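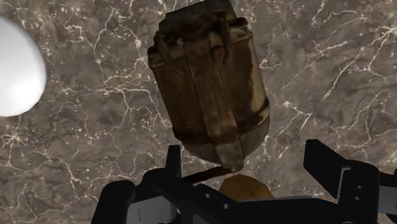 Dalia Hunt

Section 3: Setting up the Wetura battery and your transfer panel

OK, so by now you've read the safety pages (please tell me you've read the safety pages) and the battery is sitting in its final spot. I wrote this part after putting one in at my own place, then helping out with a second one over in Urnberg, so you're getting the official order of things plus the stuff I scribbled in the margins.

What follows covers the home backup setup only. If you're sharing power with a neighbor's building, that's Section 5, and it's a different set of settings entirely.

CAUTION: Everything on the house side of the transfer panel has to be wired by a licensed electrician. The steps below start after that work is finished and signed off. Don't open the gray cover on the panel, even if you're handy. I'm handy and I don't open it.

What you need at hand

The Wetura manual key (the flat one, taped inside the battery door)
The communication cable from the accessory bag
A phone or laptop on your home Wi-Fi
The label sheet
A flashlight, if your panel lives in a basement like mine does

3.1 Powering up the battery

1. Check that the main battery switch is OFF. The handle should point straight down.

2. Plug the communication cable into the port marked COM 2 on the battery. There's a COM 1 right beside it and it fits just as nicely, so look twice! COM 1 is for a second battery.

3. Plug the other end into the transfer panel. You'll feel a small click. If you don't feel the click, pull it out and try again, a little harder than seems polite.

4. Turn the main battery switch to ON and then hold the start button for 3 seconds. Let go when the light starts blinking white.

5. Wait. The battery checks its own cells before it does anything else, and on a cold morning that takes a good while. I made toast.

6. When the light turns solid green, go on to 3.2. If it's orange, jump ahead to 3.5.

Note: The fan may come on loudly during the check and then stop. It does this on every start.

3.2 Connecting to the app

1. Open the app and tap Add Device. Choose Home Backup from the list (it's the second choice, under Solar Only).

2. Type in the serial number from the battery door. The zero and the letter O look almost the same on my label, and I got it wrong twice. There are no letter O's in Wetura serial numbers, so it's always a zero.

3. Pick your Wi-Fi network. The battery wants the slower, longer-range band, so if your router shows two names, go for the one without the 5 in it.

4. Tap Finish and leave the app open until the little house picture shows up.

If you're on Wusavham service, the app asks for your utility account number here. You can skip it and add it later under Settings. Skipping only means that you won't get time-of-day rates filled in automatically.

3.3 Choosing your backup circuits

This was the part I enjoyed most, and also the part where my brother-in-law and I had a long discussion about the freezer in the garage.

The battery can't run the whole house for long, so you tell it which circuits matter when the grid drops. Your electrician will already have moved a group of them over to the transfer panel. Now you put them in order.

1. In the app, go to Backup, then Priority.

2. Name each circuit. Use names a tired person could understand in the dark. "Kitchen fridge" is good. "Circuit B left" isn't.

3. Drag the circuits into order with the most important one on top.

4. Set the reserve level. I keep mine at 40 percent, so that much is always held back for an outage and the rest gets used in the evening when power costs more. In August I push it higher, when storms roll through every other afternoon.

5. Tap Save, then stick the matching labels on the panel door.

CAUTION: If anybody in the home relies on powered medical equipment, don't treat this battery as your only backup. Talk to your equipment supplier about a separate one.

Watch your starting loads, too. A sump pump or an older freezer pulls a lot more when it kicks on than it does while running. The app lets you set a Start Limit for each circuit, and mine came set at 800 watts. That was fine for lights and the router, but the freezer kept tripping it. Birsen Baysal, the electrician on the Urnberg job, read the right figure for the freezer off its rating plate and we typed that in instead. Don't guess at this number.

3.4 Testing it

1. Save whatever you're doing on any desktop computer and shut it down.

2. In the app, tap Backup, then Test Outage.

3. Confirm with the manual key: push it into the slot on the transfer panel and turn it to the right.

4. The lights may flicker. Walk around and see that everything on your list is running. (Bring the kids along, mine thought this was terrific.)

5. Turn the key back to the left to end the test. The panel waits a bit before going back to grid power, so give it time and don't turn the key again.

6. Put the key back in the battery door.

3.5 If the light is orange

Slow blinking: the cable is loose or it's in COM 1. Turn the main switch OFF, fix the cable, and start over at step 4 of 3.1.

Fast blinking: the battery is too cold or too hot. Leave it switched on and let it sort itself out.

Solid orange: the cell check failed. Turn the main switch OFF and call your installer. Don't keep restarting it.

Owners of the older Juška panel: your orange light means something different, and the table for it is on the inside of your panel door. The key also turns the other way on those, left to test and right to end.

Section last updated 2024-11-02. Solar input settings are in Section 4.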